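To: clukesham-hockey list
Subject: Re: November ice times

> Does the late slot at Kincaid still start at 9:30?
> And are we short a goalie for the Clutolum game?

Yes to both. The rink moved the resurfacing up, so please be dressed 15 minutes early. Our goalie is out with a groin pull for up to 3 weeks. If you know a sub, reply to me off list.

We lost 3-2 to Plernorix last time, and all three goals against came on the penalty kill. I want to try a tighter box in warmups.

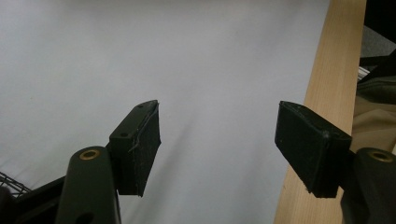 DUES

Second half is due before the Clutolum game. The ice bill is 2000 and the rink wants it in one payment. Checks or cash are both fine.

Dark jerseys for the next two games.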